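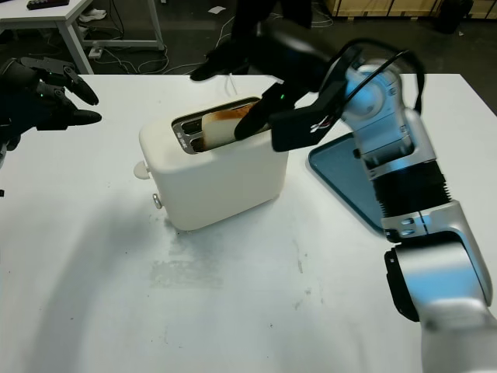
*The toaster, with a slice partly out of the slot. Note the crust.*

March, quarter past seven in the morning, second cup of tea

The bread question has now occupied more of my month than my tax return, and I'd like it recorded that I have made better progress with the bread.

Facts so far. The slice comes out pale as a pillow in the middle and properly brown along the top crust, as if the toaster had been told about toast by someone in a hurry. There is a dark patch further down in the slot that I don't care to think about. I've turned the knob up. I've turned the knob down. I've turned it to where it was when I started and pretended that was a decision. The white knob gives no sign of holding a view either way, and the little silver button next to it I press mostly for company.

Qianru Lü says I'm using the wrong bread. Qianru has said this about every piece of kitchen equipment I've ever owned, including the kettle. Her theory is that the sliced white from the shop on Clundard Road is mostly air and good intentions, and that a toaster can only work with what it's given. She brought round half a seeded loaf on Tuesday's — no, I've promised to stop putting days in here, they only make me feel behind. She brought round half a seeded loaf. It was too wide for the slot. We ate it untoasted, standing up, with the last of the Schwerdtfeger plum jam, and she took this as a win.

I looked up new toasters last night, which was a mistake at that hour. There is one for 63 pounds that does what mine does, and one a good deal dearer with a window in the side so you can watch. I don't want to watch. I want to be in the other room, looking for my glasses, and be called back by a noise. The reviews ran to pages. A man in Grarnberg had written 900 words on crumpets and I read all of them, and I'm sorry to say he was very good on crumpets.

Against buying: I like the one I've got. It has soft corners and a nice fat shape, it's cream-white (or white, depending on whether the sun is out and how recently I've wiped it), and it looks well on the white table. It also came from Mum's, along with the blue tray, and the tray would look odd by itself. The tray was meant to be for carrying breakfast to bed. I have carried breakfast to bed on it once, with the flu, to myself, and then had to get up again for a spoon.

For buying: breakfast.

Tried a new method this week, number two on my setting, then turning the slice upside down and giving it another go. This does brown the other end. It also leaves a stripe across the middle where neither end could be bothered, and the whole business takes so long that the butter goes soft enough to spread, so I can't say there was no benefit. Wrote *upside down, twice* on the back of the Benov envelope and stuck it to the fridge. By lunchtime I couldn't remember what it was about and found it slightly alarming.

Must empty the crumbs. I've been meaning to since Christmas. I put it on the list under *ring dentist* and above *find the other list*.

Later. Had porridge.

Jam is finished. Ask Qianru whether Schwerdtfeger do the plum in a bigger jar, and don't mention the toaster or she'll come round with rye.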